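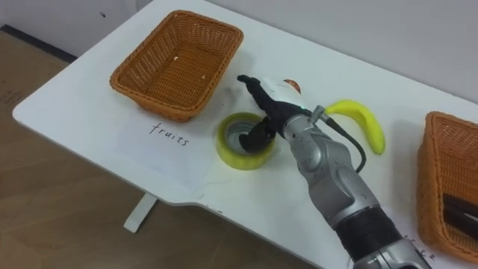 Small Spaces Forum > Sorting & Storage > Show Your System

Thread: Two baskets, two labels, one table -- I'm a convert!
Started by wickerwhim
Page 1 of 1 | 1,731 views

wickerwhim
Member | Posts: 1,360
OK, I have been reading this board for ages and stealing everybody's ideas, so it's only fair I give one back. Our landing table is the white one that everything gets dumped on the minute we walk in. Mail, snacks, tape, keys, pens, whatever was in the bottom of the bag. For months I kept buying bigger and bigger bins for it and the pile just grew to fit the bins.

Then in May I took the whole lot away and started over with two wicker baskets and a marker. One basket is for fruits. One is for office supplies. Handwritten labels on plain white paper, laid flat on the table in front of each basket. I love it so much! Every evening before dinner I do a quick sort and then the middle of the table is clear again, and I get this ridiculous little thrill.

The baskets are the Olley rectangular ones with the rolled rim, the larger size. I nearly went for the Darnasach felt bins (gorgeous colors) but you can't wipe felt, and I have dropped enough overripe fruit in my life to know better.

Ask me anything, I could talk about this all day.

peg_and_rail
Member
Love the look of wicker on white. But fruit right beside office supplies? I'd be forever finding pens with banana on them. In our house food lives in the kitchen, full stop.

wickerwhim
Ha, fair! They do have their own baskets though, and there's a decent gap in between. I like having the fruit where I pass it because then I eat it. When it lived in the kitchen, behind the toaster, it just turned into compost.

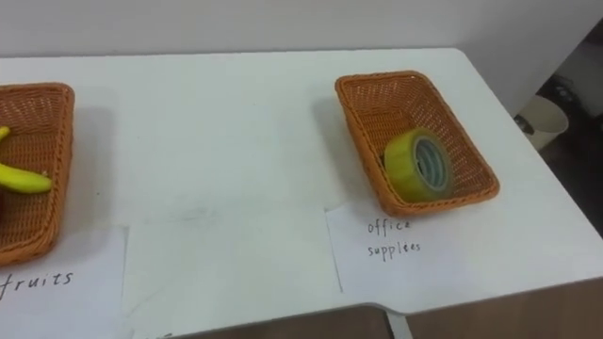
Bananas on the left under "fruits", tape in the other one.

Jummai Okafor
Moderator
This is lovely, and I'm going to stick up for mixed tables. We've had an apple bowl beside the printer for years without any trouble at all. What I would change is the labels. Loose paper on a tabletop would last until the first open window at my place. Have you thought about tie-on tags? The Brilov ones with the string are nice and stiff, and you can thread them right through the weave.

wickerwhim
I did think about tags! I had them on the last set of baskets and they kept flipping around backwards, so half the time you were reading the blank side. With the paper flat on the table you look down and there's the word, big as you like. If I change my mind about a category I write a new sheet and I'm done. I went through 6 different versions before I settled on these two (there was a "misc" for a while -- never again).

peg_and_rail
"Misc" is where good intentions go to die. We agree on that much.

halfpastlemon
New member
First post, hi all! Can I ask why baskets and not a drawer unit? I've got a narrow desk by the laundry and I'm going back and forth. The drawers would hide the mess, but I know myself, I'd never open them.

wickerwhim
Welcome!! You've answered your own question, I think. I'm exactly the same. Once something is behind a drawer front it has left my life and I'll go out and buy another one. At the time of the great clear-out I owned about 1,360 paper clips, all in drawers, and I was using a clothespin to hold my bills together.

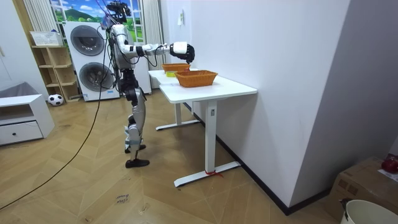

The other thing I'd say is leave yourself more bare table than you think you need. My first go had the baskets pushed right up against each other and there was no place to put things down while I sorted, so I ended up sorting in the air, with an orange under my arm. Spread them out and keep the middle as the landing strip. Whatever comes home goes in the middle first, then left or right. If your desk is narrow, put one basket closer to you and the other farther back, and you still get a bit of room between them.

Do measure before you order. Mine came out a touch wider than I pictured.

halfpastlemon
The landing strip! OK, that makes total sense. Measuring tonight.

Italo Guerra
Member
Long-time wicker owner here, and a small word of caution. I like the idea a lot, but woven bottoms collect bits. Crumbs, stalks, the dry papery stuff off onions. I line mine with a cotton napkin and shake it out over the sink. An open weave with soft fruit sitting right on it will mark sooner or later.

I'd also put the tape in something with a lid. Dust gets on the edges of the roll and then it never peels clean.

wickerwhim
You're right about the bits, I tip mine out every so often and there's always something in there. I tried a liner and didn't love it, because I like seeing the weave, but I can see it being smart for peaches and plums.

Tape stays out, sorry! I use it constantly. I've started standing it on edge in the basket so I can grab it through the middle.

Italo Guerra
Each to their own. I shall continue to have clean tape.

peg_and_rail
Serious question for wickerwhim. What do you do with things that aren't either one? Batteries, a sock, the spare key. Two categories seems really low. I've got nine and I still end up with leftovers.

wickerwhim
They go back to wherever they live, and if they don't live anywhere I have to decide right then. That's the part that changed things for me. With nine bins I could always talk myself into one of them. With 2 I can't fudge it, a sock is plainly not a fruit.

I'll admit scissors caused a debate at our place (kitchen or office?). Office won.

Jummai Okafor
Scissors are office. I will lock this thread if anyone argues.

peg_and_rail
Kitchen. Lock away.

halfpastlemon
Could you post one from before you sort? I'm trying to see how much middle I need. Also, do the baskets slide around? My desktop is pretty slick.

wickerwhim
Sure! They don't slide much once there's something in them. When they're empty they'll skate a little if you bump them, so I put those clear Alcantara bumper dots on the underside of my spare set, and that did the trick.
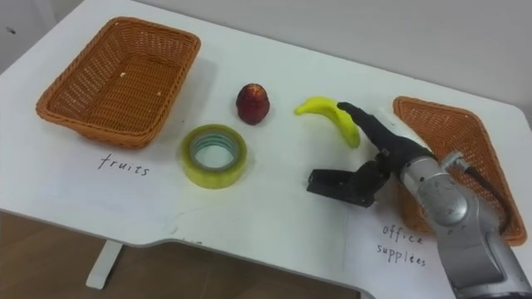 Waiting to be sorted: tape, banana, and the round red one.

halfpastlemon
Perfect, thank you. That's more middle than I'd have left. I think I'll go one size down on the baskets and keep the gap.

Italo Guerra
Nice big labels, I'll give you that. I can read "office supplies" without my glasses. Still think you want a napkin on the fruit side.

wickerwhim
OK, OK, I'll try the napkin again when peaches come in. If it works I'll come back and say so, and you can gloat.

Jummai Okafor
Moving this over to Favorites so it doesn't get buried. Halfpastlemon, please start your own thread when the desk is done, we all want to see it!

halfpastlemon
Will do! Went and measured. The smaller ones fit with room to spare, and I've already found a marker.

Reply to this thread | Watch | Back to Sorting & Storage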